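Work and Automation, Unit 4: Sharing a bench with a robot arm
Handout to be read before the seminar

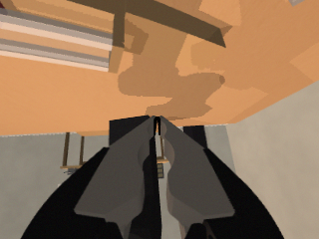 The last unit dealt with automation on long production runs, where a machine is fixed in place, fenced, and set up once for thousands of identical parts. This unit deals with bench work: short runs, mixed parts, and tasks that were until recently thought too varied to hand over. The questions are about staffing and job content. Control theory is covered only as far as it affects them.

1. The case

Clukis assembles and repairs small fittings for shop interiors. It employs 37 people, most of them at benches. In November the firm put arms on two benches, supplied by Prollon, with the task software written by Skolier. The arm picks parts from the table, holds them for fixing and sets them down again. The worker at the bench does the fixing, checks the result and decides what is done next.

Before any arm was installed, the tasks were built and run in simulation. Bench staff were asked to attend these sessions, and four did. Their main contribution was a list of things left on a real bench that the first version of the model had left out.

2. Terms

Task allocation: the division of steps between person and machine. It may be fixed in advance or changed during a shift.

Intervention: any point at which the worker has to stop the arm, move a part or restart a step. Clukis logs these by hand. Short interventions are probably under-reported.

Residual work: what is left for people once the machine has taken the steps it can do. It tends to be less regular than the work it replaces and is harder to time.

3. What changed at the bench

Lifting and holding fell sharply. Staff with wrist complaints asked to be moved to the arm benches, and the firm agreed in most cases.

Waiting increased. The arm is slower than a practised hand at picking up a part, and the worker cannot always start another job in the gap. Under the old piece rate this would have cut pay, so the rate was suspended on both benches. It has not been replaced with anything permanent.

Layout became stricter. Parts that used to be put down anywhere within reach now have set places. Several workers described this as the largest change in their day – larger than the arm itself.

Responsibility for faults became less clear. If a part is gripped badly and then fixed badly, the inspection sheet still carries only the worker's initials. Liu argues that this is the usual pattern: authority over the pace of work moves to the system while liability stays with the person. Compare this with the packing case in Unit 2.

4. Training

Each worker received up to 4 hours of instruction, nearly all of it on stopping and restarting. Changing a task still requires a call to Skolier. Whether bench staff should be able to edit tasks themselves is under discussion. It would raise the skill content of the job, and probably its grade.

5. For the seminar

Read sections 2 and 3 of the Liu chapter. Come prepared to discuss how waiting time should be paid, and who should sign the inspection sheet. Bring your notes on residual work from Unit 2.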